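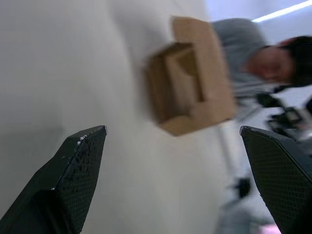 Small brown box, lid up, against the white.

July, 9:40

Box day again. Kekeli wants the small parts out of the yogurt tubs and into proper cardboard before the Quaye order goes out, and I have run out of arguments for the tubs.

Jondora sent 200 of the small brown ones, flat. Folding one is pleasant. Folding 17 before coffee is a personality test. The inner fold goes in first, then the sides, then the lid, and if you do the lid second (Ekow) you get something closer to a hat.

Notes so far:
Crease the lid backward once before filling. Otherwise it drifts shut while you're reaching for the parts.
Tape on the bottom only. Tape on the lid looks like we lost a fight.
Reline labels peel off the card overnight. The Astitz ones hold, but they are orange — very orange.

Ekow thinks we should leave the lids standing and fill the whole row in one pass. Tried it with 22. Faster, until somebody opened the yard door.

Still to do: find the other roll of tape, ask Jondora whether the 2 crushed bundles can go back, hide the tubs before Kekeli recycles them. I still want mine for screws.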